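How to rinse and drain tinned beans and pulses

Tinned beans come packed in a thick, salty liquid. For soups and stews you can often tip the whole tin in, but for salads, dips and anything roasted it is better to rinse them first. The job takes a couple of minutes and makes a clear difference to the taste.

What you need

A tin opener
A colander or a large sieve
A bowl that the colander will sit in
A clean tea towel

Rinsing

Open the tin and hold the lid in place with your thumb while you pour off the loose liquid. Keep it if you are making hummus or a meringue from chickpea water. It will last a few days in the fridge in a closed jar, or you can freeze it in an ice cube tray.

Tip the beans into the colander and run cold water over them. Use a gentle flow, as a hard jet will split the skins of softer kinds such as cannellini and butter beans. Move them about with your fingers until the water runs clear and the foam has gone.
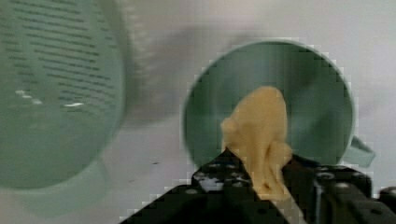
Small lentils can slip through wide holes, so use a fine sieve for those. Black beans will colour the water for longer than the others and there is no need to wait until every trace has gone.

Draining

Give the colander two or three shakes over the sink, then stand it in the bowl for 15 minutes. If the beans are going into a salad, this is long enough. Stir them once halfway through so that the ones underneath can drain too.

For roasting, they need to be drier. Spread the tea towel on the worktop, tip the beans on to it in a single layer and pat the tops with a spare corner. Chickpeas will shed some of their skins at this stage. Pick off the loose ones and leave the rest.

Storing what is left

Never keep beans in the opened tin. Put them in a lidded tub in the fridge and eat them within three days. To freeze them, spread them on a tray until hard, then bag them up and write the date on the bag. Frozen beans can go straight into a hot pan without thawing.

See also: Soaking dried beans overnight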